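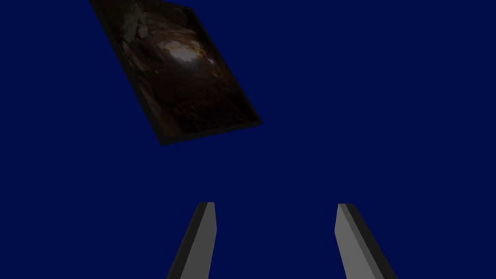

Simulated gripper goes straight past the picture frame

Posted by Märta Brekke, April 26, 2019

Search this site Go Advanced

I'm building a two-finger gripper arm in my half of a shared workshop, and I've been trying it out in simulation first so it can't break anything I'd have to apologise for. The job is to pick up a small framed picture. The frame loads, the fingers load, and then the arm closes on thin air with enormous confidence. I've run it 500 times and it has never once touched the thing. I also never put a floor in, so it's all hanging in plain blue and I can't judge depth at all. Is it my camera, my numbers or my character?

Sølve Wikström
Numbers, I'd bet. Check where the origin of your frame model is. If it came from a drawing program, the origin is often at one corner, and the arm will head dutifully for that corner, or for wherever the corner would be if the model weren't tilted. Move the origin to the middle, set all the rotations to zero and try again. Then check units. I once had a mug that was 600 metres tall and spent an evening tuning the motors.
Put a floor in as well, even a plain grey one. With shadows switched on you'll see at once whether the frame is behind the fingers or only above them.

Vidar Eide
Just use a suction cup.

Tahmineh Rostami
What Sølve said, but also look at how wide your fingers open compared with the part you want them to hold. Go for the thin edge. Mine kept trying to grab the picture across its full width, like a man carrying a mattress. Print the target position at every step and compare it with the fingertips, not the wrist. I had those two muddled for most of March.

Comments (3)

Märta Brekke: Origin was at the corner. Units were also wrong. Still missing, but by 5 mm now.

Vidar Eide: Suction cup.

Ebbe Hellström: Which one, Vidar? Mine falls off everything except the bench.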